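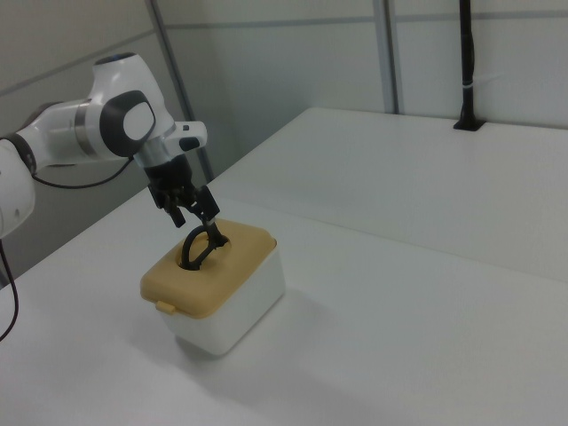
Judside Introduces Brekness Storage Box with Lift-Out Loop and Latched Lid

12/12/24 -- Judside, a maker of household storage goods, today announced the Brekness box, a small countertop and pantry container with a white plastic base, a tan lid and a black loop handle that stands up through a round opening in the middle of the lid. The box is intended for dry goods, sewing supplies, hardware and other small items that are taken out and put back several times a day.

Product Description

The base is a squarish shell with rounded corners and smooth walls. The plastic is slightly translucent. In good light the user can judge the fill level from outside, although fine detail and printed labels inside the box cannot be read through the wall. The inside corners follow the same radius as the outside corners, so that flour, rice and similar contents can be wiped out with a cloth.

The lid has a thick, raised rim. The rim stiffens the lid against twisting and gives a grip at any point along its edge. A small rectangular latch tab, molded in the same tan color as the lid, extends down over the base. To open the box, the user presses the base lightly with one hand, lifts the tab with a fingertip and raises the lid. To close it, the lid is set down square and the tab is pushed until it seats.

The loop passes through the opening in the lid and is attached to the inner basket. It stays upright without being held. With the lid off, the loop lifts the basket and its contents clear of the base. With the lid on and latched, the loop may be used to slide or reposition the box on a counter or shelf. It is not rated as a carrying handle for a full box, and the instruction sheet says so.

Handle Geometry

Development of the loop took longer than any other part of the product. An early version used a flat knob, which was difficult to grasp with damp hands and could not be hooked with one finger. A folding wire bail was then tried and dropped after the hinge points collected crumbs. The final loop is an upright arc, open enough for one or two adult fingers.

"Most of the complaints we get on lidded boxes are about the first two seconds of use," said Mihret Jemal, product engineer at Judside. "People reach for the middle of the lid. We put the handle in the middle of the lid. The rest of the work was getting the arc to stay up and keeping the opening small."

The loop was evaluated in a home-use trial that ended in October. Participants in 26 households used the box in place of an existing container and kept a written log. Across the trial, 2,737 openings were recorded. Remarks in the logs led to two changes: the latch tab was made slightly wider, and the edge of the lid opening was rounded over.

Intended Use and Limits

The lid opening is not sealed around the loop. The Brekness box is therefore not airtight and is not recommended for brown sugar, ground coffee or other contents that must be protected from air or moisture. Judside continues to offer the Kurnow series for those uses -- Kurnow lids have a full gasket and no center opening, and the two lids are not interchangeable.

The box should not be used in a microwave or conventional oven. It may be stored in a refrigerator. Items with sharp points should be placed in the basket with the points down.

Care

Base and basket may be washed on the top rack of a dishwasher. The lid should be washed by hand in warm water and dried before the box is closed. Abrasive pads will dull the smooth surface of the base and are not recommended. If the latch tab becomes stiff, dried residue is usually the cause; a soft brush and dish soap will clear it.

Replacement lids and baskets can be ordered separately. The loop is permanently joined to the basket and is replaced with it.

Placement

The squarish footprint allows boxes to be set side by side with little lost space. Because the loop projects above the lid, boxes cannot be stacked directly on each other. Shelf clearance should be checked with the loop upright, and about 4 inches of free height above the lid is suggested so that the basket can be started upward before the box is pulled forward.

Availability

The Brekness box ships to retailers in a single size and in the white and tan combination. It will be sold individually and in sets of four. Hauser will handle distribution to kitchen and hardware stores, and orders placed through existing Judside accounts will be transferred to Hauser without a change in terms. Retailers who carry Kurnow may combine both lines in one shipment.

A shelf card, an instruction sheet and a parts list are packed with each retail carton. Sample requests should be sent to the Judside trade desk with the store name, delivery address and the quantity required.

About Judside

Judside designs and sells boxes, bins and drawer inserts for kitchens, workrooms and closets. Its current lines are Brekness and Kurnow.

Press contact: Mihret Jemal, Judside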